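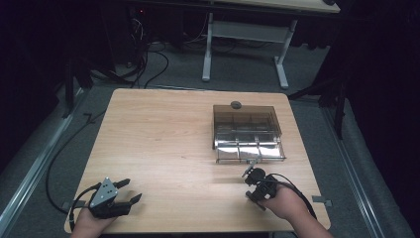

Startseite | Arbeitsschutz | Prüflisten | Räume | Kontakt

Prüfliste Arbeitsplatz und Aufbewahrung, Raum 136
Stand: 18. Januar 2026
Geprüft durch: Rostislav Doležal
Nächste Prüfung: Juni

Bewertung: i. O. = in Ordnung, M = Mangel, n. g. = nicht geprüft

1. Tisch

1.1 Tischplatte sauber, ohne Splitter und Risse: i. O.
Bemerkung: Helle Platte in Holzoptik. Mit einem feuchten Tuch abgewischt, keine Rückstände von Klebeband mehr.

1.2 Ecken gerundet, keine scharfen Kanten: i. O.

1.3 Graue Metallwinkel am linken und rechten Plattenrand fest: M
Bemerkung: Der rechte Winkel hat etwas Spiel. Schrauben nachziehen, danach mit der Hand gegenprüfen. Links fest.

1.4 Tisch steht auf dem Teppich, ohne zu kippeln: i. O.

1.5 Zweiter Tisch (helle Platte, weiße Metallbeine): i. O.
Bemerkung: Querstrebe sitzt. Bitte nicht als Ablage für Jacken benutzen.

2. Fächerbox

2.1 Kasten ohne Sprünge, auch an den Ecken: i. O.
Bemerkung: Klarer Kunststoff, Kratzer sieht man sofort. An der Unterseite sind welche, sie stören nicht.

2.2 Deckel schließt vollständig und klemmt nicht: i. O.
Bemerkung: Rauchbraun getönter Deckel. Zum Abheben am runden Knopf anfassen, nicht mit dem Fingernagel unter den Rand fahren.

2.3 Knopf fest: i. O.

2.4 Trennwände sitzen gerade: i. O.
Bemerkung: Bei der letzten Prüfung als Mangel eingetragen, inzwischen von Skinel ersetzt.

2.5 Inhalt beschriftet: M
Bemerkung: Etikett fehlt. Von außen erkennt man zwar die Fächer, aber nicht, was hineingehört. Etikett vorn unten anbringen, nicht auf dem Deckel.

2.6 Box steht mit Abstand zur Tischkante: i. O.

3. Kabel und Boden

3.1 Kabel auf der Tischplatte ohne Knick und Scheuerstelle: i. O.
Bemerkung: Schwarzes Kabel läuft links über die Kante zum Boden. Mantel geprüft, unbeschädigt.

3.2 Kabel am Boden gebündelt: M
Bemerkung: Hinten links liegen sie durcheinander. Kabelbinder oder Kanal, Angebot von Junell liegt vor. Bis dahin dort nicht durchgehen.

3.3 Aluminiumschienen beidseitig frei: i. O.
Bemerkung: Stolperkante. Markierung wurde bei Prosum bestellt, noch nicht geliefert.

3.4 Schwarzes Stativ bzw. Gestell rechts standsicher: i. O.

3.5 Vorhänge schwer entflammbar, Nachweis vorhanden: n. g.
Bemerkung: Nachweis bei Rusnák angefordert.

4. Beleuchtung

4.1 Arbeitsfläche ausreichend hell: i. O.
Bemerkung: Die Box spiegelt vorn. Wer lange daran arbeitet, dreht sie etwas.

4.2 Randbereich des Raums: M
Bemerkung: Zu dunkel, um Kabel am Boden sicher zu erkennen.

Offene Punkte: 1.3, 2.5, 3.2, 3.5, 4.2. Frist für 1.3 und 2.5: 2 Wochen. Frist für die übrigen: 3 Monate. Erledigtes bitte mit Kürzel auf dem Aushang an der Tür eintragen.

Weitere Prüflisten
Leitern und Tritte
Regale und Schränke
Erste-Hilfe-Material
Ortsveränderliche Steckdosenleisten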